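Recording Two-Handed Demonstrations with the Arnura Paired Gripper Kit

Setup and first session, hardware revision 7
Published by Testurance, Tue 5 January

This tutorial covers a first recording session with the Arnura kit, from unpacking the handles to exporting usable episodes. It assumes the recording software, Skendorico, is already installed and licensed on the host computer. If it is not, install it first and restart before connecting any hardware. The handles load firmware on first contact and will stall if the driver is missing.

The kit we used was the paired version, bought at list price. Single-handle owners can follow the same steps and skip the sections on pairing and handover.

What you need

Two Arnura handles with their cables
Two marker plates, left and right
One sheet of plain paper large enough to cover the work area
A table that can be reached from both sides without leaning
A host computer with two free ports on separate controllers
The calibration card supplied with the kit

The two ports matter. Plugging both handles into one hub produced dropped frames in our tests, and the Skendorico log reports these only as "late packet" with no handle number.

Step 1. Prepare the surface

Cover the table with paper and smooth it flat from the middle outward. Plain matte paper is best. Glossy coatings throw highlights into the wrist cameras, and printed patterns give the position tracker false features to follow. Tape the corners underneath if the sheet tends to curl.

Clear everything from the table that is not part of the task. Keep the cables off the working area and let them hang toward the operator.

Step 2. Mount the marker plates

Each plate slides onto the top of its handle and locks with a quarter turn. The plates are not interchangeable. Left and right carry different marker patterns, and the software does not warn you if they are swapped. It records normally and then exports the episode mirrored. Check the letter stamped on the underside before locking.

Do not wipe the plates with alcohol. It softens the printed markers.

Step 3. Pair and zero

Start Skendorico and open the Devices panel. Connect the left handle, wait for the status to read Ready, then connect the right. Close both grippers fully and press Zero. Open both fully and press Span. The width reading should now run from 0 to 100 as you squeeze and release. If it stops short at either end, repeat the step. A reading that still stops short after the second attempt usually means a pad has been fitted off its pin.

Step 4. Calibrate the tracker

Lay the calibration card in the middle of the paper and hold each handle over it in turn until the progress bar fills. Move slowly. Remove the card when finished. Calibration is stored per table position, so repeat it if the table or the overhead camera is moved.

Step 5. Set the start pose

Every episode should begin from the same position: handles on opposite sides of the task area, level with each other, fingers open and pointing inward. Keep both marker plates in view of the overhead camera. Hold still for one full second before the first movement. The exporter uses this pause to align the two data streams.

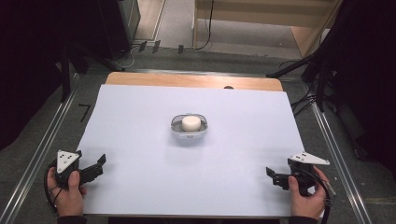
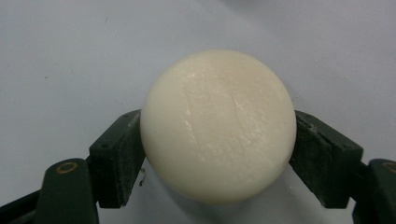
Step 6. Record

Press the foot switch, wait for the tone, and carry out the task at an even pace. Beginners tend to move too quickly. The wrist cameras blur during fast rotation, and blurred frames are discarded on export, which leaves gaps.

Approach the object with the pads on opposite sides and at the same height. Close until contact, then stop squeezing. The handle has no force limit, and a hard grip on a soft object will deform it and spoil the width reading. With rounded objects, aim for the widest point or just below it.

For handovers between left and right, keep both grippers closed on the object for half a second before releasing the first. Shorter overlaps are sometimes labeled as a drop.

Press the foot switch again to end the episode. Return to the start pose before the next one.

Step 7. Review and export

Open the Review tab and play each episode at double speed. Delete any with a tracker dropout, shown as a red bar on the timeline. Our first full session produced 41 episodes, of which seven had to be deleted. All seven came from a marker plate tilting out of view of the overhead camera.

Export in the default format unless your training code requires otherwise. The compressed option saves space but takes far longer to write.

Notes on the product

The full paired kit costs $1797. The main competitor on our bench was the Jang handle set, which is lighter and has a better trigger but ships without review software. For a group that already has its own tools, the Jang set is worth considering. For anyone starting from nothing, the Arnura kit takes less work.

Two complaints. The cables are stiff and pull on the wrist over a long session - a softer cable was announced in July and is not yet in the box. The manual also leaves out the one-second pause in Step 5, without which the exporter rejects the episode with a generic error.

Replacement pads are sold in pairs. Change left and right together and run Step 3 again before recording.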